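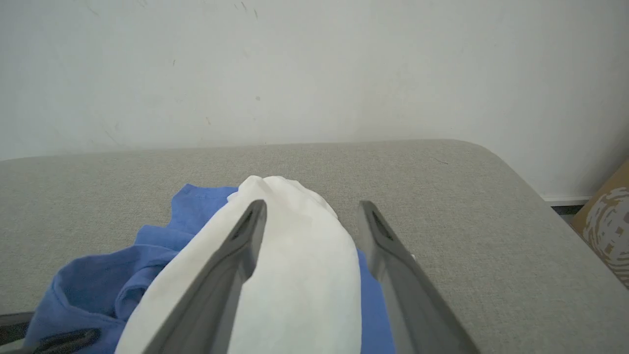 Packing a carry-on for a week is mostly a matter of admitting what you will wear. Everyone owns an imaginary self who goes to concerts on vacation, and that person needs a lot of shoes. Leave them at home. Before you touch the suitcase, put everything you mean to take somewhere flat and at a decent height, so you can see it and not wreck your back. A bed is fine, a table is fine. A padded surface like the gray one here does very well, and if your blue shirt is lying on it in a heap, so much the better, as you have to start with something and a heap is where most shirts live anyway.

I learned all this from my aunt, Liesl Moser, who went everywhere with a single small suitcase made in 1933 and looked better at breakfast than I have looked at my own wedding. The suitcase had one broken latch and weighed as much as a dog. Yours has wheels. You have no excuse.

What you need

One carry-on bag, whatever size your airline is pretending to allow this month
4 tops
2 pairs of pants, one of which you wear on the plane
A warm layer
Underwear and socks for the trip, plus one spare day
A plastic bag for dirty laundry
A belt, if you use one

Step 1: Pull it all out

Get every piece out of the closet and the drawers. Don't pack from memory and don't pack from the dryer. If something turns out to need a button, put it back and take its understudy. You are not going to sew on a button the night before a flight, and the sewing kit in the hotel room has one needle and thread in a shade of beige found only in hotels.

Step 2: Smooth before you fold

Lay a shirt face down and pull the sleeves out to the sides. Run your hands from the collar to the hem, then out toward the side seams. A crease you fold in at home will be pressed by the weight of everything else for the whole trip, and it'll come out sharper than anything you ever did with an iron.

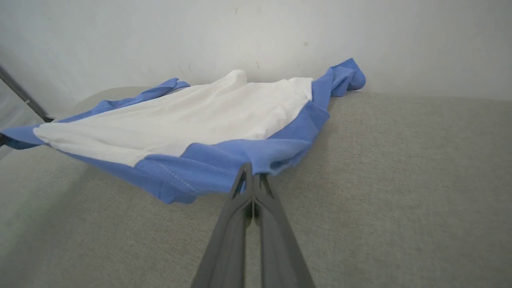
Bring one side in toward the middle, lay the sleeve back down along it, and do the same on the other side. You should have a long strip a bit narrower than your bag. If one edge sticks out, start over now. It won't fix itself in the suitcase, although I have given it many chances.

Step 3: Roll or fold?

People get strangely heated over this. My friend Ferdinand Grabner rolls everything, including a blazer, and arrives looking like a man who has been mailed. My own rule is duller. Knits, T-shirts, underwear, and pajamas get rolled. Anything with a collar or a crease down the front gets folded flat. Jeans can go either way and won't thank you for it.

To roll, start at the collar end and go toward the hem, keeping it tight. Press the air out as you go. A loose roll takes up more room than a fold and comes undone the first time you go looking for a toothbrush.

Step 4: Load the bag

Stand the bag up for a second and look at where the wheels are. That end is the bottom whenever you're walking, so shoes go there, soles against the wall of the bag, with socks stuffed inside them. Then lay the bag down and put in the pants, waistband at one end and legs hanging out over the other. Rolls go on top of the pants in rows. Flat things go on the rolls. Last, flip the pant legs back over the whole pile. They hold it together and they get a soft bend in place of a hard fold.

The belt runs around the inside edge. Coiled up, it's a lump that pushes against everything you just smoothed.

Step 5: The warm layer

I used to pack a thick sweater and it used to eat a third of the bag. Now the warm layer comes on the plane with me, where it's a blanket, and then a pillow, and then something I nearly leave in the seat pocket.
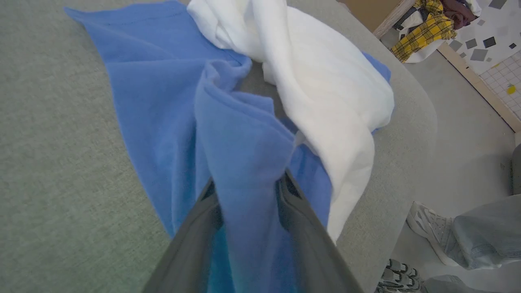
If you're going somewhere cold, say Waliden in February, you'll want a second one, and that has to go in the bag. Fold it in half the long way with the arms tucked in, then roll it while kneeling on it. This is undignified and it works. Put it in last, along the hinge side, and close the lid right away before it has second thoughts.

Step 6: Close it, then open it again

Zip the bag up and walk it down the hall. Pick it up and hold it over your head as if there were 70 people behind you in the aisle. If your arms shake, open it and take out one pair of shoes. It's always the shoes.

A few odds and ends

Liquids go in the outside pocket, in their clear bag, even if the airport says you can leave them in.

Packing cubes are fine. I have a set and lose track of which one has the socks. You still have to fold.

Leave a little space for the way back. Clean clothes go home as dirty ones, and dirty ones are somehow bigger.

When you get there, hang up the collared shirts before you do anything else, in the bathroom if you plan to take a shower. Everything else can stay in the bag until morning.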